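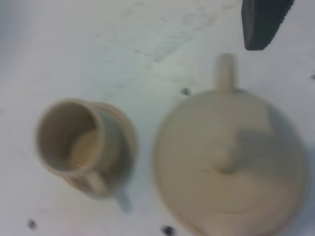
Mosine has made tableware at Hulasbridge for long enough that most of the older customers call the pots by the name of the town. The current tea range, sold as Mindano, comprises a teapot, a straight-sided cup and a saucer, all in one matt beige glaze. The teapot is available in three sizes. We spoke to the works manager, who is responsible for the shapes as well as the kilns, mostly on the subject of pouring.

She began with the lid, and came back to it several times. "People look at the spout first. I start with the lid, as that is where most of the complaints come from. If it sits too tight, no air gets in and the tea comes out in gulps. If it sits too loose, it slides when the pot is tipped." The Mindano lid is a low dome with a small rounded knob. The knob was larger in the first drawings and was reduced when it caught on the shelf above during packing.

Lids are fired on their own pots and stay with them from then on. A lid that warps in the kiln cannot be matched to another body with any confidence, so the pair is rejected together. She regards this as a normal cost. "You can grind a lid to fit. We used to. The ground edge picks up stain, the customer sees a brown line after a month and writes in, quite reasonably."

The clay comes ready mixed from Dimitrov, and the works does not alter it beyond adjusting the water. Asked whether a change of supplier would show in the finished pot, she said it would show in the foot before anywhere else. The foot is left without glaze, and any coarse material there will mark a table. Every foot is rubbed down and then drawn across a painted board. If the board is scratched, the foot goes back.

The boards used for this are white and are kept for one job. The pouring tests are also done on a white top, a habit that was in place when she arrived and which she has kept.

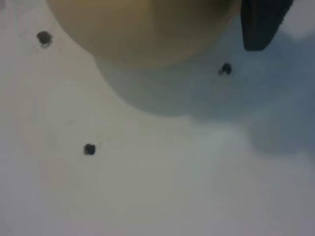
"On a dark bench you will miss a drip. On white you see it, and you see where it fell from. If it is close in under the body, the tea has run back along the underside of the spout. If it is further out, it came off the lip at the end of the pour. Those are different faults and they have different cures." Running back is usually treated by sharpening the lower edge of the spout. A late drip can come from the angle at which the spout leaves the body, and correcting that means a new mould.

Each trial pot gets three pours, at full, half full and nearly empty. The full pour is the one that shows up a bad lid. The nearly empty pour shows whether the strainer holes have been placed too high, in which case a quantity of tea stays in the pot and cannot be got out without tipping it past the point where the lid is safe. Water alone is not used after the first round. "Water is fine for checking leaks. Tea has oils in it and it behaves a bit differently at the edge, and you can see it. I would not pass a spout on water."

The tea is an ordinary black blend, brewed for four minutes. She does not consider the brand to matter and buys whatever the shop at the end of the road has in stock. What does matter is that the leaves are loose, as bags never trouble the strainer.

The matt glaze gave more difficulty than the shape. A shiny surface sheds tea quickly, while a matt one tends to hold a film, and the film feeds the drip. The first Mindano glaze was abandoned in October for this reason, although the colour was liked. The replacement is slightly smoother and a shade yellower inside the cup, where it lies thicker at the bottom. Some buyers have asked for the inside to be made white. The works has tried it and the result chipped at the rim, where the two glazes met.

"I would like to offer it. I can't get it to last through a dishwasher, so I don't."
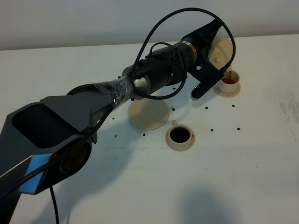
Speed of pour is the point on which she and the shops disagree most. Shops like a pot that empties quickly, as it makes a good demonstration at the counter. Her own preference is for a narrow stream that stays in one piece all the way down. The medium pot takes roughly 17 seconds to fill the standard cup, and she has no plans to shorten that. A thin orange-brown stream like the one going into the cup here can be stopped without much splash, and the person pouring has time to judge the level. A thick stream carries on after the pot has been brought upright, and the cup is then too full to carry. The saucer was drawn with this in mind as well. It extends well beyond the base of the cup and has a raised rim, so that a small overrun stays off the table.

The cup handle is a short, thick loop. It was criticised at first for admitting only a finger or so, and a longer version was made. The longer version broke more often in the drying room, where handles are most easily knocked, and made the cup awkward to stack on its side in the box. The short handle was put back. For those who find it too small, the works suggests holding the cup lower down, where the wall is thicker and does not get as hot.

On care, her advice is brief. The pot should be rinsed with hot water before use and again afterwards, and left to dry with the lid off. Scouring powder will polish a matt glaze in patches, and the patches cannot be removed. Brown staining inside the pot is harmless and will come away with bicarbonate of soda left to stand overnight. Staining on the outside, below the spout, she takes more seriously.

"If there's a brown line under the spout after a few weeks, the pot is dripping, and we would like it back. I would sooner look at it on the bench than guess from a letter."

Returned pots are accepted at the Hulasbridge works during shop hours. They should be sent with their own lids.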